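La carta de Flaltthorpe

Tiempo de lectura: 4 minutos 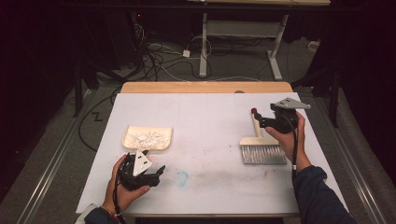 Papelitos blancos en el recogedor y el cepillo a mano.

Mi tía abuela Ineke Prins rompía las cartas. Todas. Las leía de pie, junto a la ventana, movía los labios un poquito, y luego las hacía trizas con una paciencia que ya quisiera yo para hacer la declaración de la renta. De niña yo creía que las cartas eran así, que venían con esa última parte incluida: sobre, papel, noticias y confeti.

Bueno, pues resulta que había una que no rompió. O que rompió a medias, que es peor, porque entonces una se pone a imaginar.

La encontré en septiembre, vaciando su casa de Dromcombe con mi primo, que es de los que levantan un jarrón y te preguntan cuánto crees que vale. Estaba dentro de una lata de galletas Tanoli (yo habría matado por esas galletas, las de jengibre sobre todo), partida por la mitad con muchísimo cuidado, y encima me faltaba una de las dos mitades. La que había era la derecha. O sea, que yo tenía el final de todas las líneas y el principio de ninguna.

Decía cosas como «...la barca, que sigue azul», «...ni aunque me lo pidiera tu madre», «...96 escalones, los conté por ti». Y abajo, entera, porque era corta y la había escrito muy a la derecha, la firma: Tuncay Çetinkaya, Flaltthorpe.

—¿Quién es este? —le dije a mi primo.

—¿El jarrón te parece chino? —me dijo él.

Me llevé la lata. Él se quedó el jarrón, que por cierto no era chino.

Yo no soy una persona de investigar. A mí me pierden las series por el cuarto capítulo y nunca me entero de quién era el asesino. Pero aquellos 96 escalones se me metieron en la cabeza. ¿Quién le cuenta los escalones a alguien? Es que hay que querer mucho a una persona, o estar muy aburrido, o las dos cosas, que en un pueblo con mar en invierno serán más o menos lo mismo.

Así que me fui a Flaltthorpe. Cuatro horas de tren y un autobús que olía a perro mojado, y al bajar, el viento me quitó el gorro y se lo llevó a una rotonda. Fui a por él, claro. Me pitó una furgoneta de congelados Enodik y el conductor me saludó como si nos conociéramos de toda la vida. Me cayó bien el pueblo desde ese momento.

Los escalones estaban detrás de la iglesia y bajaban hasta el puerto. Los bajé contando en voz alta, con una señora detrás que acabó contando conmigo (ella en voz baja, por educación). Me salieron 95.

—Es que el último se lo llevó una tormenta —dijo la señora—. Tendrían que haber puesto otro. Mi marido escribió al ayuntamiento y le contestaron con un folleto.

Le pregunté por Tuncay. Se lo pregunté fatal, con la lata en la mano y el gorro lleno de barro, y ella me miró un rato largo, primero a mí y después la lata.

—Tú eres algo de Ineke —me dijo.

¡Algo de Ineke! Me senté en el muro porque me temblaban las piernas, y también porque había bajado 95 escalones y no estoy para eso.

Tuncay vivía en la casa del final, la de la puerta verde. Tenía las manos enormes y la tele puesta sin sonido. No me preguntó a qué venía. Abrí la lata, le puse la media carta en la mesa, y él dijo «ah», solamente «ah», y se fue por el pasillo arrastrando las zapatillas. Tardó tanto que me dio tiempo a ver entero un concurso de tartas mudo. Ganó una de limón que no se lo merecía.

Volvió con la otra mitad.

—Me la devolvió ella —dijo—. Por correo, sin nada más. Yo tardé años en entender que se había quedado con la otra.

Las juntamos. No voy a copiar la carta, que es suya, pero os diré que lo de la barca era «Todavía no he vendido la barca, que sigue azul», y que lo de la madre yo lo había entendido completamente al revés. Me había pasado semanas pensando que era una pelea. Me había inventado hasta un portazo.

—¿Y por qué no vino? —le pregunté.

—¿Y por qué no fui yo? —dijo él, y se levantó a poner agua para el té.

Se nos enfrió, porque empezó a contarme cosas de ella que yo no sabía: que remaba mejor que él, que silbaba con dos dedos, que una vez ganó unas 500 coronas jugando a las cartas y se las gastó en unos zapatos rojos que le hacían daño. ¡Mi tía Ineke, que me reñía por silbar en la mesa!

Perdí el último autobús. Dormí en el sofá, con una manta que picaba, y por la mañana él ya había metido las dos mitades en la lata y la lata en mi bolsa. Se las saqué sin que me viera y le dejé la izquierda y la derecha debajo del azucarero.

La lata sí me la quedé. Ahora guardo botones.

Comentarios

Marisol_77: Me he quedado con ganas de saber qué le había entendido al revés de la madre. ¡No nos hagas esto!

Pepe el del faro: En mi pueblo también falta un escalón. Contestaron igual, con un folleto.

lectora de noche: Los zapatos rojos. Ay. Mi abuela tenía unos iguales y tampoco se los ponía.

Nuria B.: ¿Habrá segunda parte? Yo quiero ver la barca.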